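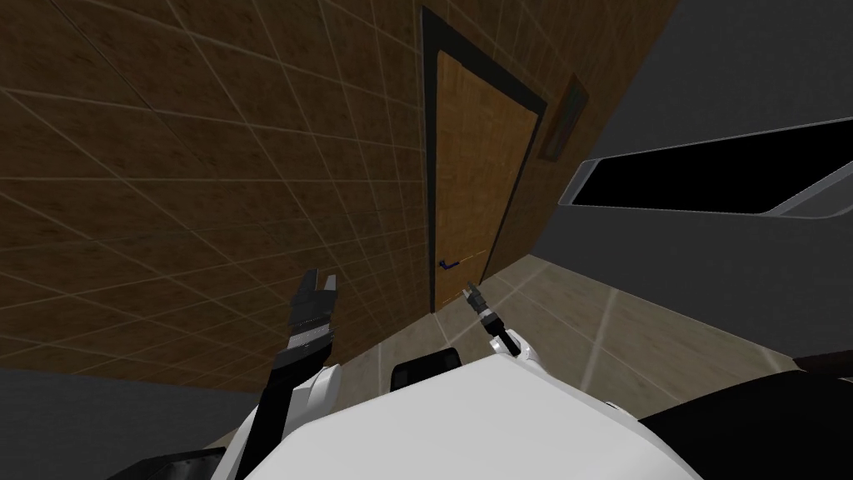 Figure 1. Two-arm robot at a closed door, head view (simulation).

Handout 6: Budgeting a Manipulation Cell
Revised Dec 26, 2023

Reading for this unit: chapter 4 of the course pack, sections on total cost and on acceptance tests. Bring a calculator to the exercise session.

1. Scope

A manipulation cell is budgeted in two stages. Stage A covers the software and computers needed to run the task in simulation. Stage B covers the arms, grippers, mounting, safety equipment and floor work. The two stages are approved separately. Stage B money cannot be requested until the Stage A report has been accepted, and the report must state which gripper, reach and camera position the task calls for.

The common error in student plans is to start from a vendor catalog. A catalog price is the price of an arm on a pallet. It leaves out the controller cable set, the pedestal, the freight, the gripper flange and the hours of the person who installs it. In last year's plans the installation hours were the line most often left blank.

2. Stage A cost lines

Use these lines in this order. Do not merge them.

A1 Workstation
A2 Simulator seats, annual
A3 Scene and asset preparation, in hours
A4 Storage
A5 Contingency, 10 percent of A1 through A4

Asset preparation (A3) is charged at the department technician rate. Count a door with a working handle as one asset and a graspable hand tool as one asset. Walls and floors with no contact behavior are not charged. If the task needs contact with a wall, say so in the plan, and the wall becomes a charged asset.

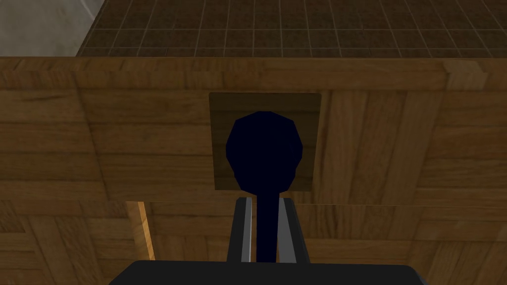
Department of Automation Engineering, Equipment Planning Unit

3. Worked example

The Pultholm cell is used throughout this unit. The task list has door opening and handling of small tools with a parallel gripper. Drikon quoted the workstation at $3,578, delivered. Simulator seats are $400 each per year and the plan calls for 5. Asset hours are carried on the department account and storage already exists, so A3 and A4 are zero.

A1 Workstation: $3,578.00
A2 Seats, first year: $2,000.00
A3 Assets: $0.00
A4 Storage: $0.00
Subtotal: $5,578.00
A5 Contingency: $557.80
Stage A total: $6,135.80

Enter a zero where a line is zero. A blank line is returned to the author.

Seats renew every March. A plan that runs past March has to show the second year of A2 as its own line, with its own share of contingency. The workstation is not repeated. A two-year version of the table above therefore adds $2,000.00 in seats and $200.00 in contingency, for $8,335.80.

4. What Stage A has to settle

Gripper opening. The widest object on the task list sets the stroke. Record the object width, the stroke and the margin in millimeters. Narrow handles are rarely the limiting case for stroke, but they can be for finger shape, and a change of finger shape changes the price of the spare set.

Reach. Measure from the shoulder to the farthest contact point with the base where it will be bolted or parked. Use the collision model of the room, including walls and any cabinets close to the door.

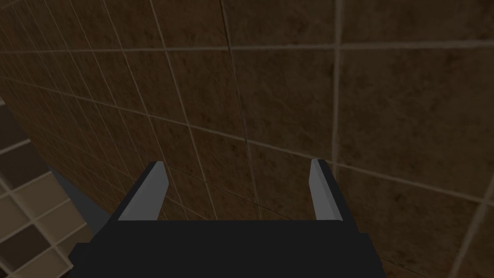
Wrist clearance is recorded separately from reach. An arm can reach a handle and still have no room to turn the gripper once it gets there. Run the approach from at least two base positions and keep the worse number. If the worse number fails, the plan may specify a marked base position, but the cost of marking and checking it then goes into Stage B.

Cameras. List each camera by mounting point: head, left wrist, right wrist. A wrist camera adds a cable run and a bracket per arm. Both are Stage B lines.

5. Comparing Stage B quotes

Two suppliers will be compared in the exercise, Piretti and Mäkelä. Their quotes are in the course folder. They are not laid out alike: Piretti prices the gripper with the arm, and Mäkelä prices it as an accessory and leaves freight open. Rewrite both into the Stage B table before comparing totals. Mark any open price as OPEN and request a figure in writing. Do not estimate freight from another supplier's quote. 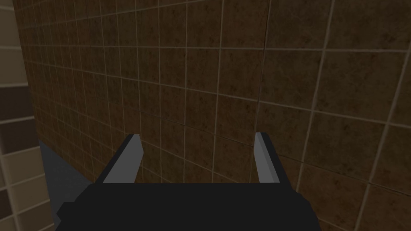
Figure 4. Open parallel gripper facing the tiled wall (simulation).

6. Exercise

Prepare the two-year Stage A table for a cell with one seat fewer than Pultholm. Then rewrite both Stage B quotes and list every line marked OPEN. Submit tables only, one page.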